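Setting up and looking after the Dernell cell: your questions answered
Last updated 1/22/22

We put this page together for anyone who has just taken on a Dernell board-loading cell, or who has inherited one from a colleague and would like to know what they have let themselves in for. It's a friendly machine once you know its ways. The pages on ordering spares and on the Zolleck controller are kept separately.

Where should I begin after the cell has been moved?

With the bin, always with the bin! People go straight to the board because that is where the clever part of the job happens, but the arm has to find its connectors first, and if the bin has shifted then everything after it will be out as well. Put the arm on slow, bring it over the bin with the fingers nearly together, and lower it until the tips are inside the near wall. Stop there and have a good look from above before you go any further.

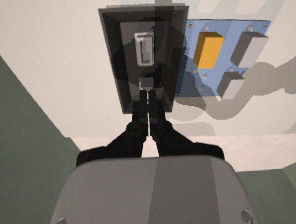 Once you are happy with the height, save it as the bin position and do the same for the board. Keep the speed down to 50 on the controller for all of this, and please don't be tempted to turn it up halfway through because it's going well. We have all done it, and we have all had to start again.

Can the gripper move the bin, or must I do it by hand?

It can, as long as the bin is nearly square to the fingers to begin with. Open the gripper wide, come down so that there is one finger on each side, and close it gently until both tips are touching the walls. If one side touches well before the other, open up and shift the arm across a little – closing harder will only drag the bin round and leave it crooked. The setting for this grip is program 38, and it is a good deal softer than the one used for parts.

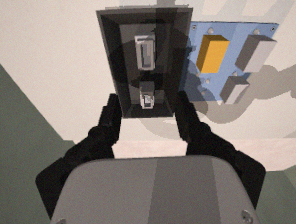
Fingertips against both sides of the bin, with two parts inside.

Does it matter how the parts lie in the bin?

It does, a bit. They want to be upright, with the recess facing you as you look down, and with enough room between them for the fingers to get in. They needn't be in a tidy row.

How often do the fingers need attention?

Wipe the tips at the start of each shift with a dry cloth, and check the finger screws every 980 cycles (the counter is on the second page of the Zolleck menu). The screws take the small Adomaitis key that lives in the cabinet door, or ought to. Worn tips show themselves as parts that turn slightly on the way up, and when that starts you should change both fingers together, however good the other one looks.

What should I check on the table before a full run?

Walk round it once with the arm stopped. Look at the board and the bin, then at the fixture at the front, where you want the cables lying clear of anything that moves and the rod and bars free of bits. After that, run a single part through on slow.
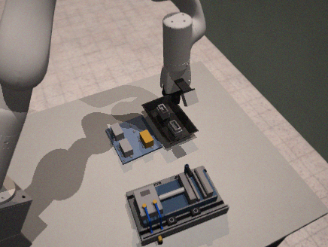
Gallik wrote in to say that checking the fixture before the bin had worked better for them, as leaning over to reach the cables kept nudging the bin out of place. It's a fair point, and if your table is a tight one then by all means do it in that order, and look at the bin last.

The arm stops with fault 29. What now?

Fault 29 means the gripper closed further than it expected to, so it will usually have missed the part. Open the fingers, lift the arm clear by hand control and look in the bin. If the part has tipped over, stand it up and press resume. If it is sitting just where it should be, go back to the first question on this page and set the bin position again.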